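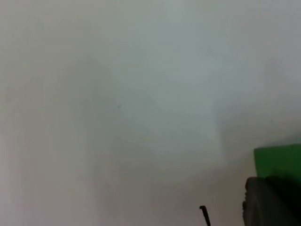

**Proro table activities, planning meeting**
Saturday, September 17, 2022, Abdelaziz Room, Kudulow
Chair and notes: Chaimae Helmy

We got going a little after ten, once everyone had a coffee and the second box of pastries had made its way down to the far end. Chaimae thanked people for giving up a weekend morning and said she'd try to keep things moving, although those who have sat through these meetings before will know how that usually goes. The notes from last time were accepted with one correction: the word "cubes" had been typed as "cubs" all the way through item three, and this has been fixed, with some regret from those who enjoyed it.

## 1. The circle task

This took up most of the morning, and happily so. For anyone who missed the spring sessions, the circle task is the one where a colored cube has to be placed inside (or moved out of) a loop drawn in black marker. It's still the activity people ask for most, and we would like to have the instructions settled before the new cards are printed.

The main talking point was the line itself. Several of us have been drawing it freehand, and freehand circles being what they are, they come out a bit wobbly and don't always meet up at the ends. One view was that we should cut a cardboard ring to trace around, so that every table gets the same size. The other view, which Chaimae shares, is that a hand-drawn loop is friendlier and that a small break in the line does no harm, so long as everybody can tell which side is in and which side is out. We went back and forth on this for a good while — longer than was strictly needed — and in the end the freehand loop stays. The card will say "draw a large circle" and leave it at that.

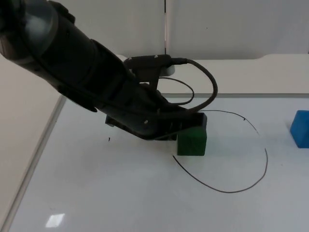 The next question was what to do when a cube sits right on the line. At the moment some of us count it as in, some count it as out, and one of us has been saying "nearly!" and letting people have another go. It was agreed that a cube touching the line counts as in. This is the kinder rule and also the easier one to explain. If it's truly impossible to decide, the player picks the cube up and starts again with no fuss.

We also talked about stray dots. When the marker is tested, or set down without its cap, it leaves little specks that later get mistaken for part of the drawing. Please test markers on scrap paper from now on. A roll of it will be kept by the door.

**Agreed:** freehand loop, one per table; on the line counts as in; test markers on paper.
**Action:** Chaimae to rewrite the card with these changes and send it around for comments.

## 2. Colors and order of play

There was a pleasant and slightly meandering talk about whether green should always go first. It has become a habit, mainly due to the sample card, which says "put the green cube in the circle," and people do tend to follow a card to the letter. Blue has been treated as the second color and a few of us felt it was hardly getting a turn. The suggestion that won the most nods was to print two versions of the card, one starting with green and one with blue, and to mix them in the same stack.

Somebody asked if we could bring in patterned cubes. The feeling was that plain, solid colors read best against a white background, especially for players whose eyesight isn't what it was, so we'll leave the patterns for another year.

**Agreed:** two versions of the card, plain colors only.

## 3. Order from Terkau

The quote from Terkau has come in. It covers 114 cubes and 100 printed cards, with a total of $259 including delivery. We had expected to pay more and there was a small cheer. The larger set in their catalog, at $1,699, was looked at out of curiosity and put straight back down again, though it does come with a very handsome cabinet.

One person asked that the cubes have slightly rounded edges like the ones we already use, and this was warmly supported by everyone who has ever knelt on a square one. Chaimae will check before the order is confirmed.

**Action:** Chaimae to confirm rounded edges with Terkau and place the order before the end of September.

## 4. Whiteboards

The boards work well lying flat on the tables, and most people prefer them that way for drawing tasks. The raised metal rim stops the odd cube from sliding off, which was a welcome surprise. It does mean that anything started on the table has to be lifted over the rim to get onto the board, so please keep this in mind when choosing where to set out the cubes at the beginning.

It was also asked whether the boards need to line up with the table edge. They don't. If a board ends up at an angle, leave it where it's comfortable to reach.

Three small requests for looking after them:

- Wipe with a dry cloth first and use the spray only for marks that won't shift.
- Store them upright behind the cupboard, writing side to the wall.
- Carry them by the frame, with two hands.
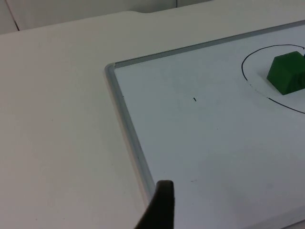

## 5. Any other business

The heating in the Abdelaziz Room will be looked at later this month. Bring a sweater until then.

A blue mug was left behind after the last session and is on the windowsill.

The next meeting will be held in the same room once the new cards are back from the printer, and Chaimae will write to everyone with a date. We finished at twenty past twelve, and the last two pastries went home with whoever was nearest.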